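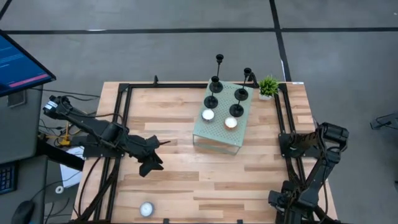
My sister-in-law has been trying to get me to a Ridgate open day for two years, and in April I ran out of excuses. Ridgate is what used to be the carpet warehouse behind the bus depot, and it now holds a robotics outfit called Gisen, a kitchen showroom, and a man who restores accordions. I had pictured the robots as large and orange, flinging car doors at one another. What I got was two black arms clamped to either side of a wooden tabletop my mother would have liked for pastry, and their job for the afternoon was tea lights. There was a pale green stand with little holes all over it, four black candle holders on top, two tall and two squat, and a pot plant in the far corner, presumably in a supervisory role.

We were the two o'clock group. You get a lanyard, a biscuit and a form promising not to put your hand over the black tape, and then you stand in a row like people waiting for a coach. The demonstration was given by Yiran Duan, who had already done it twice that day and would be doing it again at three, and who managed to sound as though candles had only just occurred to her. She told us the task was simple. Pick up a tea light, put it in a holder, do the next one. A woman beside me said her grandson could do that, and Yiran asked how old he was, and when the answer was four she said yes, that would be a very good robot.

I liked her after that.

The first go went badly. The left arm came down over a tea light with great solemnity, closed its fingers, and lifted nothing at all. It then carried the nothing across the table and placed it, with real tenderness, into one of the short holders. Somebody clapped. I think it was me.

The second go was better. It got the candle, wobbled, had what I can only call a think, and set it down slightly crooked in the dish. The third went in straight and there was a proper cheer, the kind you normally get for a toddler on a potty. I have cheered less at weddings.

According to Yiran they had shown it the job 416 times, with a person guiding the arms by hand and the machine, as it were, taking notes. On a good day it managed 84 tries out of a hundred. Ours, she said, was a Tuesday-after-a-bank-holiday sort of day for it.

There were questions. A man in a cycling helmet wanted to know if it could do the tall candlesticks, and was told those were harder, as there's less to aim at and they fall over. A boy asked if it could light the candles. It could not, and I noticed the fire extinguisher had been put somewhere obvious all the same. The helmet man asked when he could have one at home, and Yiran said he could have one now if he had a room to spare and didn't mind it taking most of a morning to lay the table. He looked as if he was considering it.

I asked why candles. I thought there'd be a grand reason, a care home or a factory or something. She said they're small, they're slippery, they come in bags, and when one rolls under a cabinet no one has to fill in a report. The team before hers had used eggs. She didn't go into it.

Afterwards they let us loose on the rest of the building. Upstairs there was a stall from a firm called Altıntaş with a rubber hand that would shake yours (limp, a bit damp, very like my old bank manager), and a long poster about a project named Unduma that I read from top to bottom and could not now tell you a single thing about. The accordion man had shut for the day. The kitchen showroom had not, and was doing well out of the whole business. I came home with a brochure for a worktop.

The organisers had hoped for 392 visitors and had 700 biscuits, so a few of us were sent off with our pockets full, and I ate mine on the number nine.

What I keep going back to is how long I stood there. I'd meant to give it ten minutes, be polite, and see if the café did soup. I stayed for the whole of the two o'clock and then hung about at the back for most of the three o'clock, watching an arm longer than mine try to pick up a candle the size of a bottle top — and minding, quite a lot, whether it got it. When it dropped one, my own hand twitched.

It was the plant I felt for. It has to watch this every day.

They're doing another in the autumn. My sister-in-law has put my name down, and the café, for the record, does do soup, but only until half past one.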